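집에서 양팔 로봇으로 빨래 걷기, 왼쪽 그리퍼가 자꾸 천을 놓칩니다
게시판: 자작 로봇 / 가정용 자동화

작성자: 거실공방
목요일 저녁 9시

안녕하세요! 거실에서 양팔 로봇을 만들고 있는 취미 제작자입니다. 지난 2월부터 퇴근하고 조금씩 조립했는데 요즘 드디어 빨래를 만지기 시작했어요. 처음으로 건조대에서 옷 하나를 내려놓은 날은 진짜 소리 질렀습니다(새벽 1시였는데 아랫집에 죄송합니다...).

구성은 대충 이렇습니다. 팔은 중고로 구한 Asteck 6축 두 대, 그리퍼는 Pondetti 평행 그리퍼에 손가락만 제가 바꿔 끼웠고, 제어기는 Voß 보드입니다. 카메라는 머리 쪽에 하나, 손목에도 작은 걸 달았습니다. 작업은 원격 조종으로 시범을 보이고 그걸 학습시키는 방식이에요. 지금까지 시범 데이터를 51회 모았고, 옷걸이에 걸린 옷을 잡아서 빼고 접이식 테이블 쪽으로 옮기는 것까지가 1차 목표입니다.

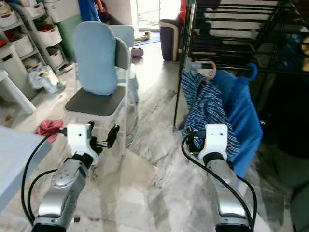
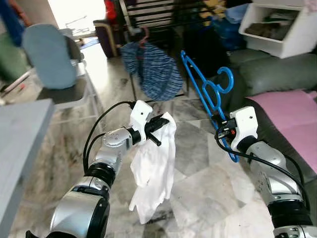
작업 공간은 그냥 사는 집 거실입니다.

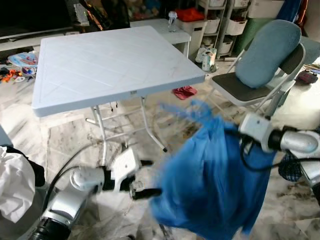
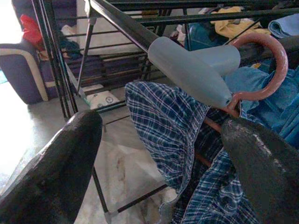
문제는 왼팔입니다. 두꺼운 옷은 정말 잘 잡아요. 그런데 얇은 천은 들어 올리다가 스르륵 빠집니다. 최근에 13번 연속으로 시켜 봤더니 얇은 천에서 4번 놓쳤고, 오른팔은 같은 천을 한 번도 안 놓쳤습니다. 그리퍼 모델도 같고 닫는 힘 설정값도 똑같이 넣었는데 말이죠.

지금까지 해 본 것:
손가락 끝을 알코올로 닦음 (조금 나아졌다가 다음 날 원래대로)
닫는 힘을 두 단계 올림 (얇은 천에 자국이 남아서 다시 내림)
들어 올리는 속도를 줄임 (확실히 덜 빠지는데 너무 느려서 답답함)

그리고 하나 더 여쭤볼게요. 대리석 무늬 바닥이라 오후에 해가 들어오면 반사가 엄청납니다. 그 시간에 모은 시범만 따로 빼야 할지, 아니면 같이 넣고 학습시켜도 될지 궁금합니다. 빨래 개는 로봇 해 보신 분 계시면 뭐든 알려주세요. 사소한 것도 환영입니다!

답변 3개

작성자: 납땜하는곰

오 저도 작년에 비슷한 거 했습니다! 반가워요ㅎㅎ

증상만 보면 손가락 평행도부터 의심됩니다. 설정값이 같아도 손가락을 직접 바꿔 끼우셨으면 좌우 조립 오차가 다를 수밖에 없어요. 끝이 살짝 벌어진 채로 닫히면 두꺼운 옷은 안쪽 면에서 눌려서 잘 잡히고, 얇은 천은 끝에서 빠져나갑니다. 말씀하신 거랑 딱 맞죠.

확인은 쉽습니다. 복사지 한 장을 손가락 끝에만 물리고 천천히 당겨 보세요. 그다음엔 손가락 뿌리 쪽에 물리고 똑같이 당겨 보시고요. 뿌리에서는 안 빠지는데 끝에서 쑥 빠지면 벌어진 겁니다. 저는 마운트 나사를 풀고 손가락을 닫은 상태에서 다시 조였더니 거의 해결됐어요. 반드시 닫은 상태로 조이셔야 합니다. 열어 놓고 조이면 또 틀어져요.

그래도 빠지면 끝에 실리콘 패드를 붙여 보세요. 저는 Paltamora에서 파는 얇은 시트를 잘라 썼는데 0.5mm보다 1mm가 훨씬 좋았습니다. 한 가지 주의할 건, 패드를 붙이면 완전히 닫히는 위치가 바뀝니다. 영점을 다시 안 잡으면 제어기가 계속 더 닫으려고 하면서 모터가 뜨끈해집니다. 제가 그렇게 하나 태워 먹었습니다...

햇빛은 저라면 안 뺍니다. 어차피 쓰실 시간대가 낮이면 그 조건도 배워야 하니까요. 대신 손목 카메라 노출은 고정해 두세요. 자동 노출이면 창 쪽을 볼 때마다 옷이 시커멓게 변해서 학습이 출렁거립니다. 그리고 51회면 아직 적은 편이에요. 옷 종류를 바꿔 가면서 계속 모으시면 확 좋아지는 구간이 옵니다. 그때 진짜 재밌어요!

작성자: 모터세개

그냥 힘을 더 주면 되지 않나요? 저는 최대로 놓고 씁니다. 수건만 하긴 합니다.

작성자: 서랍속서보

윗분, 수건은 괜찮은데 얇은 옷은 최대로 하면 올이 나가요ㅠㅠ 비추입니다.

저는 케이블도 한번 보시라고 하고 싶어요. 손목에서 내려오는 케이블이 짧으면 팔을 뻗을 때 당겨지면서 그리퍼가 아주 조금 돌아갑니다. 왼팔만 그렇다면 양쪽 여유 길이를 비교해 보세요. 저는 팔을 끝까지 뻗은 자세에서 8cm 정도 여유를 두고 묶습니다. 묶을 때 케이블 타이 말고 벨크로를 쓰면 나중에 고치기 편하고요.

그리고 잡는 위치도 중요해요! 얇은 천은 가장자리 한 겹만 집지 말고 봉제선이나 접힌 부분을 집도록 시범을 보여 보세요. 시범 때 사람이 어디를 집느냐가 그대로 따라옵니다. 저는 이걸 모르고 하드웨어만 세 주 동안 뜯었어요.

댓글

거실공방: 와 다들 감사합니다!! 납땜하는곰님 말씀대로 복사지 해 봤는데 왼쪽은 끝에서 그냥 쑥 빠지네요. 범인 찾은 것 같습니다. 닫은 상태로 다시 조이고, 패드도 1mm로 주문했어요. 케이블은 오늘 밤에 재 보겠습니다.

납땜하는곰: 패드 붙이고 영점 꼭이요!! 결과도 올려 주세요.

서랍속서보: 저도 궁금합니다. 양말까지 가시면 꼭 글 써 주세요, 양말은 저도 아직 못 했어요.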